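Stadier Bench Arm: What It Does at a Packing Table, and What It Leaves to You

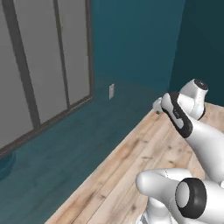 We sell the Stadier, so weigh this page accordingly. We also take back a fair number of arms from shops that bought one expecting to lose a salary and found they had gained a maintenance schedule. Those returns cost us money, and this page is our attempt to have fewer of them.

The Stadier is a bench-mounted arm with a two-finger gripper, meant for light, repeated picking and placing at a fixed table. It picks up small boxes, jars, tubs and trays and puts them down somewhere else. If your parts arrive in the same place, facing the same way, it will do this all shift. If they arrive in a heap, somebody has to straighten the heap, and that somebody is usually the person whose job the arm was supposed to make easier.

Setup

Our sales sheet used to say "working in an afternoon." We took that line down in February. The arm can be bolted on and moving in an afternoon. Getting it to do your job, with your boxes, on your table, took the last shop we worked with 43 working hours spread over several weeks. Most of that was one employee standing at the bench with the teaching handle, missing by a little and trying again.

We now ask every buyer to name that person before we ship. We also ask that they be paid for the time at a setup rate. We can't make you do it.

What happened at Tallgate

Tallgate packs spice jars and gift sets. They put a Stadier on the line that loads jars into divided cartons, a task that two people had been trading off through the day.

Birdie Fitzsimmons was one of the two. She ran that bench before the arm came and she runs it now, and we asked her to write to us without going through her manager first. Part of her note:

"My wrists are better. I'll give it that. I don't do the twist and drop all day anymore. But I used to talk to the person across from me and now I watch a thing go back and forth and wait for it to stop. When it stops it's my problem. Before, if a carton was bent I just bent it back. Now a bent carton means clearing the fault, taking the carton out, telling it where it was, and starting again. They count the stops and put the number up on the board. They never counted how many cartons I bent back."

We have asked Tallgate to take the stop count off the board. They are considering it. The other packer moved to receiving at the same pay, which she had asked for, though she had also asked for it before there was any arm.

Output on the line went up, mostly in the last hours of the day when people get tired. In the mornings, Birdie by herself was faster.

Where it does badly

Soft pouches. Anything shrink-wrapped in a bundle. Glass with a wet outside. Cartons from more than one supplier on the same run, even if they are supposed to be the same size. Orders that change more than 3 times in a shift, because each changeover needs a person and the person needs to know what they are doing.

It also does badly in places where only one employee has been trained. The day that employee is out, the bench is out.

Before you order

Talk to the people at the bench and ask which part of the job hurts. At Morris, where we did a site visit and ended up selling nothing, the answer was the height of the table. They raised the table.

Ask what will happen to the hours you save. If you don't have an answer, your staff will come up with one, and it will be the worst one.

Trial and returns

Trial period: 30 days, starting when the arm first runs your product, not when the crate arrives.
Return fee: 200 dollars plus freight. Waived if the people working at the bench are the ones asking to send it back, in writing.
Training: two employees included, on site. We will not train only one.
Service: through our Rastmont shop. Phone calls are answered from 7 a.m. and go to a technician.

Not included: table, guarding, carton feeder, or any promise about headcount. If another dealer has given you a payback figure, ask whether it counts the hours your staff will spend clearing faults. Ours didn't until last year.

To book a site visit, call the Rastmont shop and have someone who works at the bench on the line with you.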